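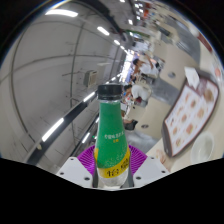 Ticket 844: Bottled drinks, black cap, sticky bottles and stock label query
Site: Alemayehu canteen, ground floor
Opened by: Lemlem Worku
Assigned to: Roel De Graaf
Priority: Normal
Status: Closed

Problem as reported

14 Jun 2019, Lemlem Worku
Customers are bringing back drinks from the self-serve shelf because the outside of the bottle is sticky. It's the ones with the green label, yellow band and black screw cap. The till also won't find them by name. The writing on the front is Chinese and nobody on the morning shift reads it, so staff have been ringing them up as "other drink". I need to know whether the bottles are leaking and what to call them on the till.

Log

Roel De Graaf
Got the ticket. Please take the green label bottles off the shelf and put them in the back room, standing up, caps on. Don't wipe them yet. How many cartons do you have, and are they all from the same delivery?

Lemlem Worku
Done. Two cartons from Fudik, 12 to a carton, both off the same delivery. Some of the bottles are sticky on the shoulder and some only near the base. The carton they came in has a brown stain on one bottom corner.

Roel De Graaf
Try this on a few of them:
1. Wipe the bottle down with a damp cloth and dry it.
2. Check that the cap is tight and the ring under it hasn't been broken.
3. Lay it on its side on white paper towel for 20 minutes.
4. Look for any mark on the towel near the cap.
If the towel stays clean, the cap is fine and the mess came from outside.

Amanuel Negussie
I did the test on the afternoon shift. Six bottles, all with the ring in one piece. Five towels clean. One had a small wet spot by the cap. I tightened that cap and ran it again and got the same spot, so I've set it aside with tape on it.

Roel De Graaf
Thanks. One leaker in a carton could do that to its neighbours. Please do the rest of both cartons the same way and keep them apart.

Amanuel Negussie
Rest of first carton: all clean. Second carton: all clean. So it's the one bottle, and it came out of the carton with the stained corner. The other bottles washed up fine with warm water. The labels didn't lift.

Roel De Graaf
Good. Bin the leaker, write it off under damaged stock, code 428. The others can go back out once they're dry. Wash the shelf liner before you restock or they'll pick it up again.

Lemlem Worku
Shelf liner washed, bottles back out. Still can't ring them up properly.

Roel De Graaf
Passing the till part to Thodoris.

Thodoris Konstantinidis
Does the barcode scan at all, or does it scan and come up blank?

Lemlem Worku
Scans with a beep, then "item not found".

Thodoris Konstantinidis
Then the scanner is OK and the item was never loaded. Fudik sent the delivery note with the product names in Chinese only and our import skips any line it can't match. I've asked them for an English name. For now I've added it as "Bottled drink, green label" at the same price as the other bottled drinks. Log out of the till and back in to pick it up.

Lemlem Worku
Till one works. Till two still says not found.

Thodoris Konstantinidis
Till two hadn't synced since the last update. I've pushed it from here. Try again in a few minutes.

Lemlem Worku
Both working now.

Hamdia Seyoum
Adding a note from the office. Fudik will credit the leaking bottle. They want the carton kept until their driver has had a look at it, so please don't flatten it. It's on the top shelf in the back room with the ticket number on it.

Lemlem Worku
Carton collected. No returns from customers since we restocked. OK to close from our side.

Roel De Graaf
Closing.

Resolution: One bottle leaking at the cap, written off. Remaining bottles cleaned and returned to sale. Item added to both tills under a temporary name.

Still open elsewhere: English product name from Fudik, to be updated at the July stock load (Thodoris).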